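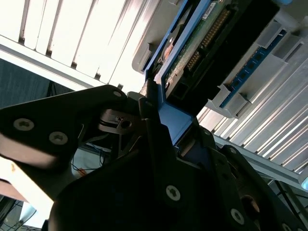

*Item 2: gripper at the blue drive carrier, wrist camera view.*

**Gripper comparison, desktop teardown cell: minutes**

Present: cell team, controls, purchasing. Apologies from the Mendcombe site.

**1. Previous minutes**

Accepted with one fix. The Drastau controller was listed as installed. It was on loan until August and the entry now says so.

**2. Finger plates**

The McIver plates and the short Nelska plates were compared on drive carriers. Controls reported 443 picks logged with the McIver set and 59 misses, most of them on carriers next to a memory module. The Nelska set has only had 100 picks, so no rate was given. Purchasing asked if that was enough to order on. Agreed that it wasn't.

The screws on the plates are Torx. Spares to be kept in the cell drawer, not in the main store.

**3. Wrist camera**

Exposure is still a problem on bare metal. Two settings were tried and neither was liked. Controls wants to fix exposure by hand and move the lamp. The cell team would like auto exposure kept until the lamp has been moved. Left open.

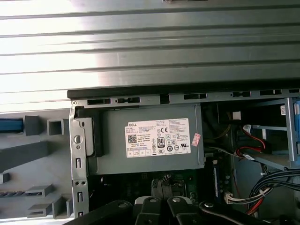
Mendcombe, 2026-07-11

**4. Power supply step**

The wrist view over the open case takes in the Dell label on the power supply, but the ribbed side panel washes out to near white on its left half. Label reading stays on the list with item 3.

Red SATA cables loop down toward the drive bay to the right of the supply. The cell team wants a keep-out zone there before any approach from that side. Controls will draw it in the Drastau software and send it out for comment.

Long fingers were asked for again. Purchasing has a price of 1515 dollars for a pair from McIver, delivery not included. No decision.

**5. Actions**

- Cell team: run the Nelska plates up to the same number of picks as the McIver set
- Controls: keep-out zone, lamp bracket drawing
- Purchasing: ask Drastau about extending the loan, get a second price for long fingers

**6. Next meeting**

August, at the Nelska office. Date to be sent by purchasing.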